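Two-arm kitchen station: what happens to staff duties?
Posted in Workplace and Staffing, 28 January 2026 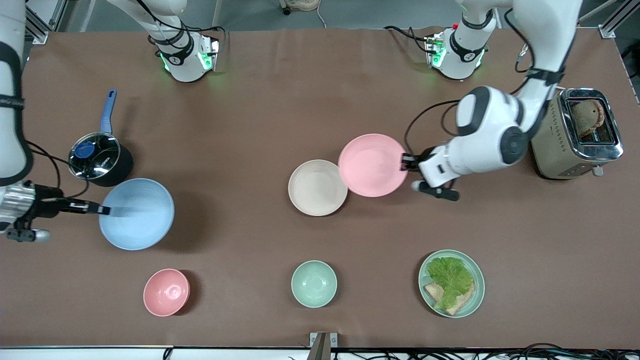 Our canteen at Kneath employs 12 kitchen staff. Management intends to introduce a two-arm station for sandwich preparation and the handling of bowls and plates, beginning in March. Staff have been informed that no positions will be removed, but written duties have not been revised. We would be grateful to hear from workplaces that have made a similar change. Which tasks remained with employees, and how were they recorded?
Posted by: Kneath Canteen Office

Gorner Catering Services introduced a comparable station last year at a site with 18 employees. Assembly work decreased. Setting out, restocking and end-of-shift cleaning increased, and these duties fell at first on the early shift alone – this led to a formal complaint. We recommend the following before the start date:
Revise each job description and have it signed.
Name one person per shift who is authorized to stop the arms.
Count training as paid hours. We allowed 10 hours per employee and later raised this to 13.
Employees who had prepared food by hand for many years found the supervising role tiring in a different way. Rotation between the station and the serving counter was well received.
Posted by: Gorner Staff Relations

Ask the supplier. Ours was Aker and they had a duties list.
Posted by: Flillik

The Aker list covers operation and cleaning only. It does not address shift allocation or pay grade, and these should be settled with employee representatives.
Posted by: Gorner Staff Relations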